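We use cookies to improve your reading. Accept | Settings

The Black Garment

Karim Salameh had paid 200 for the mattress in January, and still he slept on the sofa. The bed was for his brother Nabil, who was coming from Bornora by the night bus.

He put the suitcase in the corner and opened the window. The gray leaves on the white cloth looked to him like the yard of their mother after rain.
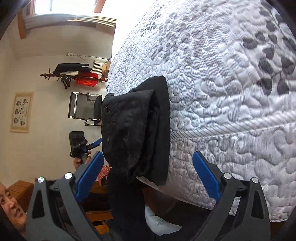
He wanted to hang up the black garment before Nabil arrived. Then he heard the bus turn at the bottom of the street, and he left it on the bed and went down without his shoes.

More stories
Sixty Steps to Steinbach
The Tailor Tamer Khalaf
A Letter for Shadi

Last updated: 2 May 2025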